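Mandville Robot Service Challenge

The Mandville Robot Service Challenge is a student robotics competition in which teams program a robot arm to carry out repair and maintenance jobs on used computer equipment. It is open to high school and community college teams and is held each March in Mandville. The name is often shortened to Service Challenge or MRSC.

History

The event grew out of an after-school electronics club that took apart donated office computers for reuse. Club members had been removing parts by hand and began using a small robot arm for the same work as a class project. The first public contest had two teams. By the most recent season the field had grown to 18 teams, and a separate division was added for first-year entrants.

The current rulebook was published on July 12, 2018. It replaced an earlier set of rules under which each team brought its own computer, a practice that led to complaints about uneven difficulty.

Format

Each team works at a bench with one arm, one gripper and one desktop computer chassis. The chassis is issued by the organizers and is the same model for every team in a division. Teams may build their own gripper fingers and fingertips, but the arm and its motors must stay as supplied.

A match consists of a set of tasks drawn from a published list. The drive task, in which a hard disk drive has to be taken out of its bay or put back into it, is the best known. Other tasks cover memory modules, cable connectors and side panels. Teams may run a task under program control or steer the arm by hand. Program control earns the higher score.
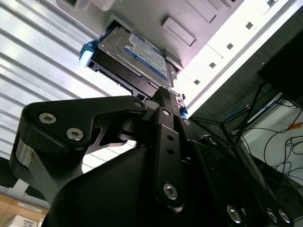
A gripper fingertip against the underside of a 3.5-inch hard drive partly inserted in its bay.

Scoring

Points are given for each completed step and taken away for dropped parts, bent fittings and any contact by a team member while the arm is moving. Ties are settled by elapsed time. The record for a single season is 1328 points, set by Team Ukau. The previous record of 1162 was held by Team Orik.

Awards

The overall winner receives the Shehu Cup. There are also awards for best gripper design and for best written log. The log is a notebook kept by students through the season and is read by the judges before the matches begin.

See also

Educational robotics
Robot end effector
Computer recycling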